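Besuch bei Trindano in Urkach, März

Trindano verleiht Handgreifer, mit denen Betriebe Greifbewegungen selbst aufzeichnen. Am Stand führte Genalyn Tagle das Kit an einem hellblauen Kleidungsstück vor. Die Finger mit den orangen, gerippten Polstern fassen den Stoff an einer Falte.
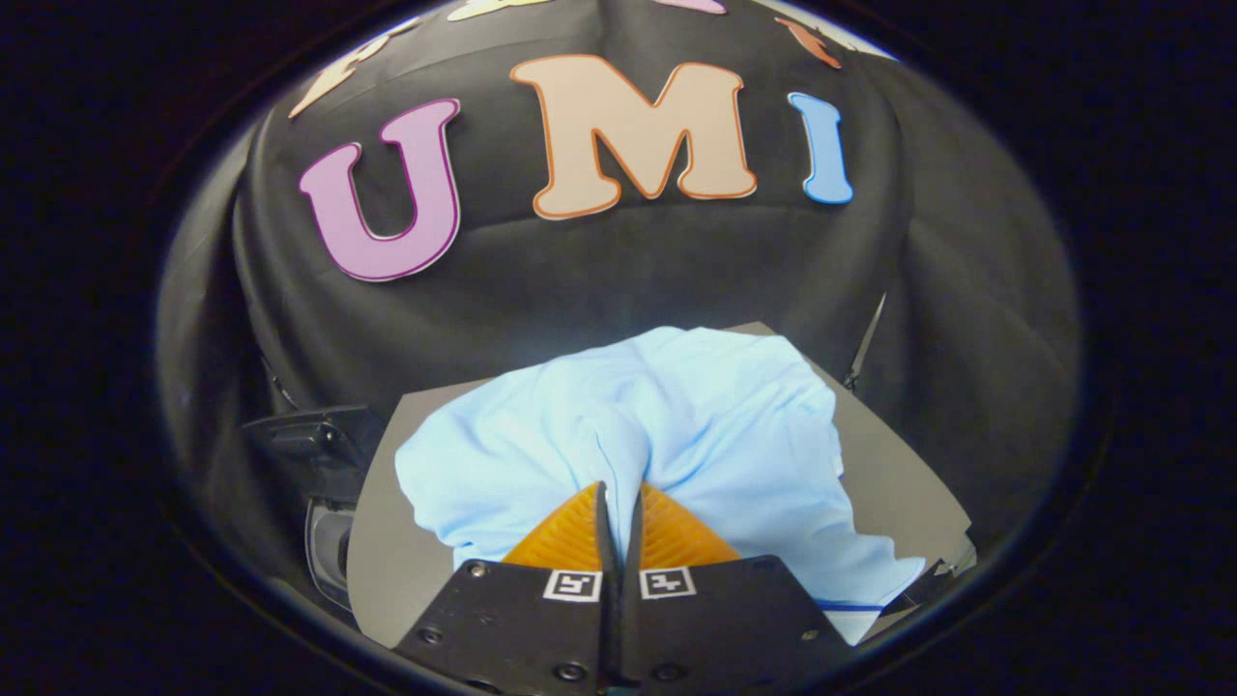 Preise und Lieferung

Das Leihset kostet 293 Euro im Monat, Mindestlaufzeit 3 Monate. Ersatzpolster sind extra zu bezahlen. Die Auswertung übernimmt Heden.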